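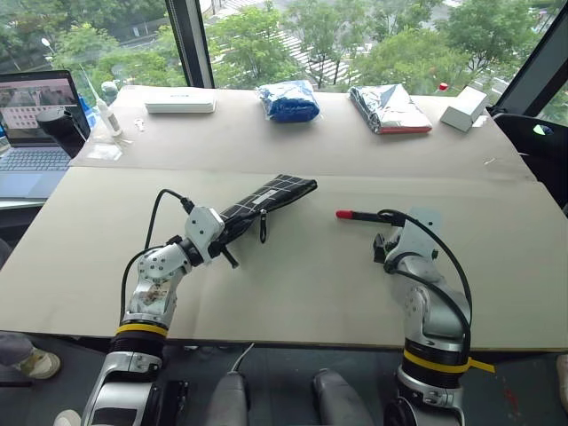
Cardboard sheets over a table by the window.

Workshop tips for a home film kit
Last updated 18th April

These notes cover the upkeep side of making short documentaries from a spare room or garage: cleaning, storage, small repairs and a few things you can make yourself. They were put together while we were cutting Hemness, our short about a ferry town, and added to during the Kasura shoot.

Work surface

Lay flat cardboard over the table before you open any gear. Small screws don't bounce on it and tripod feet don't mark the top. Overlap the sheets so nothing rolls down the gap. Replace them when they get oily.

If the table is next to a window, do your cleaning there and your colour work somewhere else. Side light shows dust on glass very well. It also makes a monitor hard to judge.

Cleaning lenses

Blower first, then a soft brush, then a cloth. Most scratches come from wiping grit around with a cloth that looked clean.

Put the fluid on the cloth, never on the glass. A 100 mL bottle lasts us more than a year.

Wash microfibre cloths by hand in plain dish soap and rinse them twice. Fabric softener leaves a film and the cloth is ruined for lenses after that. We keep the old ones for wiping down stands.

Tripods after sand or salt water

Extend every leg fully and rinse with tap water. Undo the twist locks and slide the lower sections out. Lay the parts down in the order they came off, and keep each leg's shims with that leg.

Dry with a towel, then leave everything apart overnight. Don't put it in the sun on a hot driveway, as the plastic shims can warp.

Wipe the threads with a thin smear of waterproof grease. Don't oil the leg tubes. They only pick up more sand.

If a fluid head feels lumpy after this, it needs a service. Opening one at home is a good way to lose the damping for good.

Damp cameras and microphones

Take the battery and card out straight away. Leave all the doors open and put the camera in a sealed tub with silica gel for 48 hours. Rice is a poor substitute and the dust gets into the ports.

Foam windshields can be squeezed out in a towel and left on a rack. Furry ones should be brushed while still slightly damp, with a wide pet comb. If they dry matted they let the wind through.

Silica gel can be dried out in a low oven and used again. Check the packet for the temperature. The loose beads that change colour are easier to keep track of than the sealed sachets.

Making a sound blanket

You need two old wool blankets or one heavy doona, some calico and six eyelets. Sandwich the wool between the calico and sew around the edge, then down the middle twice so it doesn't sag. Put the eyelets along one long side only.

Hang it a hand's width off the wall if you can. It does more there than flat against the plaster. Behind the person talking is usually less useful than behind the microphone, so try both and listen through headphones.

These won't stop traffic noise. They take the ring out of a bare room, and that's all they do.

Cables

Coil over and under, and tie with a strip of hook-and-loop left on the cable. Rubber bands perish and stick to the jacket.

Put coloured tape at both ends. We use one colour per length and it has saved a lot of unrolling. Cloth tape leaves gum behind in summer, so go for the vinyl electrical kind and change it when it starts to lift.

A cable that crackles when you bend it near the plug can often be cut back and re-soldered. Slide the plug shell onto the cable before you solder. Everybody forgets this at least once.

Cheap diffusion

Baking paper works in front of cool LED lamps. Clip it to a picture frame with the glass taken out. Don't use it on older hot lamps at all.

A white shower curtain does the same job over a larger area and folds up small. Buy a plain frosted one with no pattern. Look at it in daylight first, as a few brands have a blue or green tint that shows up on skin.

Labelling cards and drives

Number the cards, and don't name them after projects. Names get out of date. We had a card marked Darari in use for three other films and it caused a mix-up that took an evening to sort out.

Keep full cards label side down in the wallet and empty ones label side up. Anyone helping can follow that.

Hard drives go on a shelf away from speakers and off the floor. Write the first date of use on masking tape along the edge. Every January we plug in each drive on the shelf, open a few clips from different folders and copy off anything that's slow to load. Keep the second copy in another building if you can.

Batteries

Store them half charged and out of the car. Put tape over the contacts of spares. A swollen battery should be taken to a collection point and not charged again, even if it still fits.

Quick fixes

Sticky rubber grips: wipe with isopropyl alcohol, then dust with a little talc and rub it in.

Squeaky slider: wipe the rails clean and dry. If it still squeaks, one drop of light silicone on a cloth is enough.

Rough edge on a metal plate: 1000 grit wet-and-dry paper on a flat block, with a few drops of water.

Stuck filter: press it flat against a rubber mat and turn the lens gently. Squeezing the ring makes it bind.

Stripped quick-release screw: take it to a hardware shop and match the thread. Crăciun, our winter short, was finished on one of these.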